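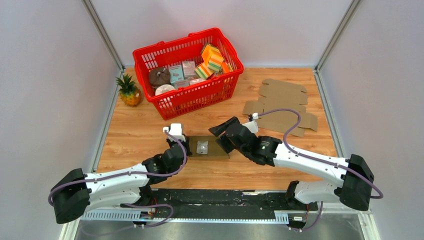 Call for Participants: Two-Arm Handling Open Day, Widham

The Prothero Laboratory invites members of the public to take part in its December open day at the Widham site. Participants will watch a two-arm robot work with everyday goods and packaging, try the controls under supervision, and give their views in a short recorded interview.

We are seeking 34 participants. Applicants must be 18 or older and able to stand or sit at a workstation for up to 20 minutes at a time. No technical background is required. People who have worked in retail, packing or home delivery are especially encouraged to apply — their knowledge of how goods are picked and boxed is of direct use to the study.

Each visit lasts two and a half hours and begins at 9:30 a.m. or 1:30 p.m. It consists of a safety briefing, a demonstration led by Iestyn Gittins, a supervised turn at the controls, and the interview. Participants remain outside the work enclosure at all times. Closed-toe shoes are required, and long hair must be tied back.

Participants receive a payment of $118 and lunch in the Wurnus Room. Travel costs are not reimbursed. Parking is available at the north entrance.

Interview recordings are stored without names and may be withdrawn on written request within six weeks of the visit.

To apply, request a form from Ans Postma, Visits Office, Prothero Laboratory, Widham. Please state your preferred start time and any access needs. Questions about the study itself should be addressed to Myfanwy Voyle, Study Lead.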